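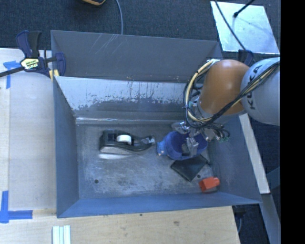
Metal bin, grey, open top. Floor scuffed and stained.

To: Clarkach Allotments list
Subject: Re: Water tanks and the winter shut-off
Date: Wed 4 December

> Can someone tell me when the water goes off this year, and whether we
> are meant to empty the dip tanks ourselves? Last winter ours was left
> full and split along the bottom. Also, is it true that the site is
> going over to a meter? I heard it from the Devholm side and don't know
> if it applies to us.
>
> I have two plots at the far end, so whatever happens I need to be able
> to get at water by the time the broad beans are up.

The water went off on Monday at the Devholm gate, so the whole bottom run is already dry. The top run stays on until the weekend. After that there will be nothing from the standpipes until the middle of March, or later if the frosts hang on.

Yes, please empty your own tank. Bale it down to the last few inches, then tip it if it will tip. If it is one of the old fixed ones, leave a length of wood standing in whatever you can't get out. Don't drill a hole in the bottom. Two people did that last year and the plugs have leaked ever since.

Take the ball valve off if you have one and keep it indoors. The arm snaps when the ice gets under it. New ones are the same thread as before, and the hardware shop in Sultar keeps them, though you have to ask at the counter.

On the meter: it applies to both sides. There is one supply pipe and it comes in under the Devholm track, so anything they fit there measures us as well. The water company wants it in before spring. Our bill up to August was 2,330 pounds for the two sites together, and that was worked out on the old flat rate. I don't know what it will come to on a meter. My own guess is less in a wet year and a good deal more in a dry one, and we had hoses running overnight twice this summer.

If rents have to go up to cover it, it will be put to everyone at the spring meeting first.

For the far end plots, the long pipe past the Arsenault hedge is the weak spot. It was only buried 6 inches down when it was laid, and it has been mended 4 times. I have asked for a price to put it in deeper and was told 400 pounds if we dig the trench ourselves. I think that is fair. It would need a couple of dry weekends in February. Reply to me off the list if you can dig, and say which days you can't do.

Until then the best thing is to have a butt or two on the shed roof and let them fill over the winter. You'll have enough for beans and onions that way. Leave the lid on and the tap open a crack in hard weather.

One other matter while I'm writing. Whoever has left carpet along the top fence, please take it home. The skip has gone and there won't be another before Easter.

Plot 31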